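Bonedar User Forum > Materials and Technique > Closures

Thread: Monofilament vs. braided for running skin closure, and how far apart are you placing bites?

ifeanyi_h
Feb 11, 2023
Starting this because the last closure thread turned into an argument about glue. I teach a basic wound closure block and I'm rewriting the handout. The old one says equal bites, equal spacing, and leaves it there. Two questions.
First, do you start students on monofilament or braided? Braided holds a knot with fewer throws and has less memory, so early results look better. Monofilament drags less but it coils, and beginners lose the first throw while setting the second.
Second, do you give a fixed number for spacing, or a rule based on bite depth? 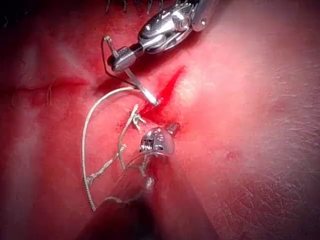 My own practice is to match spacing to the distance from the wound edge. If the bite is 5 mm from the edge, the next one goes 5 mm along. It scales with tissue thickness and needs no table. The objection from our other instructor is that students misjudge the first bite and then repeat the mistake down the whole line.

throw_count
Monofilament from day one. If they learn on braided they learn to trust a knot with too few throws, and you spend the next term undoing it.

Ogbonna_lab
Disagree. Braided first, then switch. A beginner has enough to manage with needle angle and wrist rotation. Adding memory to that gives you a room full of people fighting the strand. We switch in the second session and the knot count goes on the board.

throw_count
And how many of them still tie it the old way in September?

Ogbonna_lab
Some. Fewer than you would think. The ones who do also skipped the reading.

f_danladi
Both of you are treating knot security as the main variable. For a running closure you have a knot at each end and everything between depends on even tension. I would pick the material on how it slides. Monofilament lets you take up slack along the line afterward. Braided grabs, so a loose loop in the middle tends to stay loose unless you go back to it directly.
On spacing, I use the same rule as the original post, with one change. I have them mark the entry points with a skin marker for the first two closures, then take the marker away.

ifeanyi_h
Marking is a good idea. Do you mark both sides or just the entry side?

f_danladi
Both sides. If you only mark the entry side, the exits wander and you get a step between the edges.

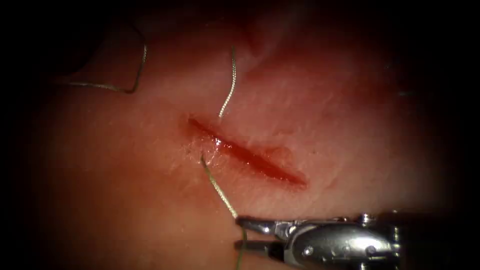 The other thing I would put in the handout is edge eversion. Flat bites that are wider at the surface than at depth will roll the edges in. Enter at 90 degrees, follow the curve of the needle, and take a little more tissue at the bottom than at the top. Most of the inverted edges I see come from pushing the needle straight instead of rotating it.

bent_needle_47
Seconding rotation. Also check where they grip the needle. The usual advice is between half and two thirds of the way back from the point. Too near the swage and it bends or turns in the jaws.

throw_count
Grip position is a separate topic.

bent_needle_47
It decides the entry angle, so no.

Oner
Has anyone used the Prakomance practice packs? We bought 39 for a short course. The strand is fine for throwing knots but noticeably stiffer than what our people get in clinic. I would not use them to teach tension.

Ogbonna_lab
Used them once. Same impression. Soaking does nothing.

ifeanyi_h
Thanks. For the draft I have: monofilament, spacing equal to edge distance, both sides marked for the first two closures, perpendicular entry. I am leaving the material order as instructor's choice, given the above. Will post the PDF when Folasade has gone through it.

throw_count
Put the number of throws in bold.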